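Robots at Work: The Packing Room at Clasora
Published Wednesday, June 11, 2025
Reading time: one lesson, with a break

Have you used counting blocks in a maths lesson? Perhaps you laid out small coloured bars on your table and put them in order of length. Somebody had to get the right blocks into the right box before that box came to your school.

At a firm called Clasora, in the town of Sternstead, that is the main job of the day. The blocks arrive mixed up in deep trays. They have to be sorted by colour and size, checked for chips and put into boxes. On a busy day 485 boxes leave the building.

For a long time every block was picked up by a person. Now part of the work is done by a robot arm. When a machine takes over a job like this, or some of it, we call it automation. This page explains how the job is done, how the arm was taught to do it and what has changed for the people who work there.

What does the arm have to do?

The job sounds easy when you say it quickly. Find a block. Pick it up. Put it in the right place. Go back for the next one.

Your own hand and eyes do this without much thought. A robot needs every bit of it worked out. It must know where the block is lying and which way round it is turned. It must move its arm to a spot just over the block, turn its wrist, come down, close its fingers and lift. If the fingers close in the wrong place, the block can shoot off sideways.

At Clasora, each new job is first tried out on a computer. The people who plan the job build a pretend room on the screen, with a pretend arm and pretend blocks in it. This is called a simulation. It works a bit like a video game, except that the rules for how things fall, slide and bump have to be close to the rules in real life. The pictures on this page come from a simulation.

The blocks lie on the dark table at all sorts of angles. Red, orange and yellow-green bars are easy to see against it. The two pads on the arm are its fingertips, and they are spread well apart, holding nothing.
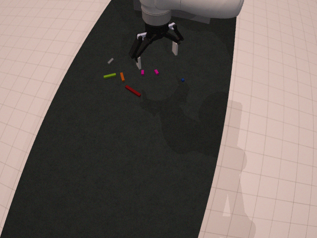
Why practise on a computer first?

There are 3 main reasons, and the people at Clasora put them in this order.

The first is safety. A robot arm is strong and heavy, and it does not notice if somebody is standing in its way unless it has been given sensors for that. In a simulation it can swing the wrong way and nobody gets hurt.

The second is time. A computer can run the same job again and again through the night while the building is locked up. The planners may ask for 100 tries with the blocks scattered in a different way each time. In the morning they look at the tries that went wrong and change the instructions.

The third is waste. A real block that gets squeezed too hard may crack. A real gripper that hits the table may need a new part, and the part may take weeks to come.

The practice room on the screen is quite bare. It has walls, a tiled floor, a door and a long table with the arm at one end. Things that have nothing to do with the job can be left out, such as coats, mugs and the radio.

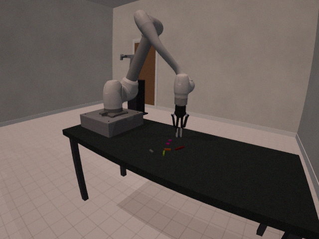 A simulation is never a perfect copy. Real blocks get dusty, and dusty blocks slide about more than clean ones. Sunlight moves across a real table during the day and can make an orange block look nearly red to a camera. So after the computer practice there is a second kind of practice, with the real arm moving very slowly and a person standing next to the stop button. At Clasora this took most of May.

The parts of a robot arm

A robot arm has some parts that are a little like yours.

The base is the bottom of the arm. It is fixed down firmly so that the arm cannot tip over when it reaches out.

The joints are the places where the arm can turn. You have a shoulder, an elbow and a wrist, and engineers often use the same words for the robot.

The links are the stiff pieces between the joints, like the bones in your upper arm and forearm.

The gripper is the hand. Different jobs need different grippers. Some have suction cups for lifting flat things such as glass or card. For small blocks, two fingers that open and close are enough.

The controller is the computer that sends instructions to all the joints. It works out how far each one has to turn so that the gripper ends up in the right place. If you want to know how tricky this is, try touching a pencil on your desk while a friend tells you which joint to bend and how far. Your friend is not allowed to say "left a bit". They can only say things like "bend your elbow more".

The people in the packing room call their arm Fodor. It was the name printed on the side of the crate it came in, and it stuck.

How does it choose a block?

Think about what you would do with a messy pile. You might take the nearest block, or the biggest, or a colour you like. A robot has no favourites, so it needs a rule.

The rule at Clasora is that a block with plenty of space round it gets picked first. There has to be room for a finger on each side. When two blocks lie close together, the arm may knock one while it is reaching for the other. A tiny blue cube lying away from the others is simpler to get at than two bars with only a narrow gap between them.

Long bars have a rule of their own. The arm tries to hold them near the middle so that they don't tip. With a cube it hardly matters.

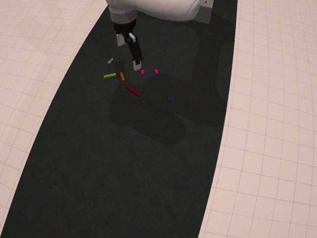
Sometimes the arm cannot find any block that is safe to pick. Then it stops and a yellow lamp comes on. A person walks over, spreads the blocks out with one hand and presses the green button. This happens most often with a very full tray, and it takes the person a few seconds.

What do the people do now?

This is the question children ask most when school groups visit. It is a fair one, and the answer has good and bad parts.

Before the arm came, a packer sat or stood at the same table for most of the day. The small blocks were hard on the fingers and the neck. Some packers had sore wrists by the end of the week. Much less of that work is done by hand now.

The packers have other jobs to do. They check the finished boxes. They look after the trays, put in the printed cards and deal with special orders, such as a school in Lamberg that wants extra long bars and no short ones. A special order changes too often to be worth teaching to the arm. The packers also decide whether a chipped block is bad enough to throw out. The arm is poor at this – it will happily pack a block with a corner missing.

There are 2 new jobs as well. One is running the practice tries on the computer and reading the results. The other is cleaning and checking the real arm. Both went to people who had been packers, and both needed some weeks of training.

Some things were lost. People used to talk across the table while they sorted, and they miss that now that they are spread about the room. The firm has also not taken on a new packer this year. In other workplaces, automation has meant that people had to leave and look for different work. That can be very hard for a family, especially in a small town with few employers. Grown-ups do not all agree on how fast these changes should come or who should decide about them. 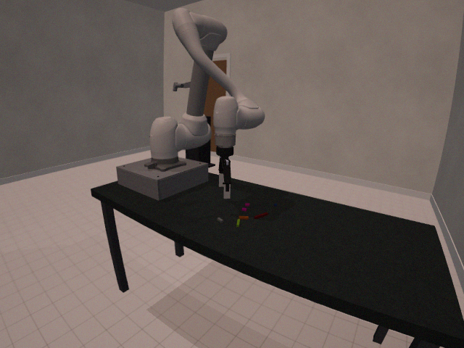 My hands feel better and my days feel longer, was how one packer put it when we asked about the change. The same packer said that she liked the new checking work, and that she would have liked to be asked about the arm before it was ordered. She thought the first layout of the table would have been better if a packer had helped to draw it. The planners have since moved the trays to where she suggested.

Words to know

Automation: using a machine to do a job, or part of a job, that a person used to do.

Controller: the computer that tells each joint of the robot how to move.

Gripper: the part at the end of the arm that takes hold of things.

Joint: a place where the arm can bend or turn.

Sensor: a part that lets a machine notice something, such as light, touch or distance.

Simulation: a pretend version of something, made on a computer so that people can try out ideas.

Try it yourself

You need a handful of small things of different lengths, such as crayons and rubbers, and a friend.

Scatter the things on a table. Put your hand above them with only your thumb and first finger stretched out. Shut your eyes. Your friend is now the controller and has to guide you to one object, tell you which way to turn your wrist and say when to close your fingers.

Swap places after a few goes. Then write down your instructions for picking up one crayon and give them to another pair to follow. If they get stuck, find the step that was missing and add it in.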